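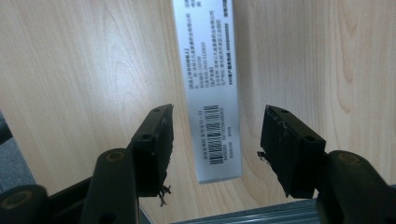 ## Reading the grain: Ningsih Pattinasarany on choosing timber for tabletops

Ningsih Pattinasarany has run the finishing shop at Lorkanstead for long enough to have opinions about most species of timber, and she gives them in the order she was asked for them. We spoke on August 27, 2026, in the small office above the drying store, with the extraction fan running below.

Her first point concerns the cut. A board sawn tangentially to the growth rings shows the arches and loops that buyers call figure. A board sawn radially shows straight lines. "People ask for a species when they mean a cut," she said. "They have seen a flat-sawn ash table and they want ash. Then we show them quarter-sawn ash and they say it isn't ash."

The two cuts also move differently. Tangential shrinkage in most hardwoods is close to double the radial figure, so a flat-sawn top changes width more through the year and is more inclined to cup. Pattinasarany allows for this in the fixings. The tops made at Lorkanstead are held to their frames with slotted metal plates, and the slots run across the grain. She does not glue a top to a frame under any conditions. "I was asked to do it once for a café fit-out. I declined and they went elsewhere. I don't know how the tables are."

### Moisture

The shop buys kiln-dried boards from a yard at Stullon and stacks them indoors before machining. Stacking time depends on thickness. Boards of 27 mm stay in stick for 4 weeks, and thicker stock stays longer, at the discretion of Kibet Laizer, who manages the store and takes the meter readings.

Laizer joined us for part of the conversation. He takes readings at both ends and in the middle of each board, and he discounts anything taken close to the end grain. "The end always reads dry," he said. "If you only measure there, you will pass a board that should have waited." He records the figures in pencil on the board itself. The pencil comes off in the planer, and he regards this as a fair sign that the board has moved on to someone else.

He is less interested in surface appearance than Pattinasarany, and said so. Asked whether he had a preferred species, he named beech, on the grounds that it is cheap and machines cleanly. She pointed out that it also moves more than almost anything else they stock. He agreed that it did.

### Finishes

On finishes Pattinasarany is specific. For domestic tables in pale timber she uses a water-based lacquer, applied in 3 coats, with light sanding after the first and second. Oil is offered but not recommended for pale boards, as it shifts the colour towards yellow and the shift continues with exposure to light. Customers who want oil are shown a sample that has stood on the office windowsill for some 5 years, next to a piece of the same board kept in a drawer. Most of them then choose lacquer.

"The sample isn't meant to put anyone off," she said. "Some people prefer the darker one. Gholamreza Karimi bought a table from us in the oil finish after looking at both, and he has since come back for a bench. But he knew what he was buying."

Sheen level is the other recurring question. A high gloss makes curved figure more obvious from a low angle and also shows every scratch. The shop's standard is a satin. Matt finishes are available, though she finds that they polish up in the places where forearms rest, and the table ends up with two levels of sheen.

### Matching boards

A tabletop of ordinary width needs several boards joined edge to edge, and the arrangement is done by eye. Pattinasarany lays the boards out dry, turns them, swaps them and leaves them overnight. She tries to avoid placing a strongly looped board next to a straight one, and will reject a board that is sound but does not sit well with the rest. Rejected boards go to Orhun Özkan, who makes drawer sides.

She does not alternate the direction of the growth rings from board to board, a practice taught widely and, in her view, of limited use when the top is properly fixed. "I put the better face up. If the better face means all the rings curve the same way, I fix it well and leave it."

The next job in the shop is a run of desks for a library at Pokholm, in flat-sawn ash. The boards were in stick when we walked through the store on the way out, and Laizer stopped to check two of them.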